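Home | Posts | Outdoors | About | Contact

Packing for cold nights on the Trurnia trail

20 September 2020
3 min read

I walked the northern half of the Trurnia trail last week with Harriet Lindqvist. It was my third time and her first. We took five days, starting at Tristhorpe and finishing at the Begay road crossing.

The trail is easy to follow until the second river. After that the markers are older and some have fallen over. I used the paper map more than my phone. The highest point is 1429 meters, and we slept just below it on night three. That was the coldest night of the trip. There was frost on the tent at six in the morning and my water bottle had a skin of ice.

My pack was too heavy again. I brought a second pot and a book I didn't open. Harriet carried less and was faster on every climb. She eats the same oatmeal twice a day and doesn't seem to mind.

For warmth I wear a wool base layer, a thin fleece and a puffer jacket. The jacket goes on when we stop and comes off before we start walking. I pack it last, on top of the food, so I can reach it without emptying everything. At home it stays out of its stuff sack.

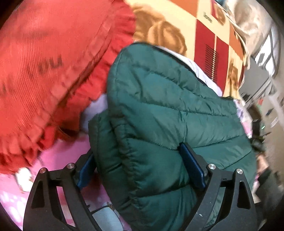
Water and food

There is good water at both rivers and at the Tristhorpe hut. The stream marked near the pass was dry. We each carried two liters from the second river and that was enough for dinner and breakfast, with a little left over.

The shop in Tristhorpe closes at noon on Saturdays. It had noodles, crackers, canned fish and gas. If you need anything else, buy it before you get on the bus.

Getting back

The bus from Begay runs twice a day. We missed the first one by 30 minutes and sat on the wall eating the last of the crackers. The ride takes two hours. Bring cash for the driver.

Next year I want to do the southern half, which has longer days and fewer places to camp. Harriet says she'll come if I leave the second pot at home.

Share | 4 comments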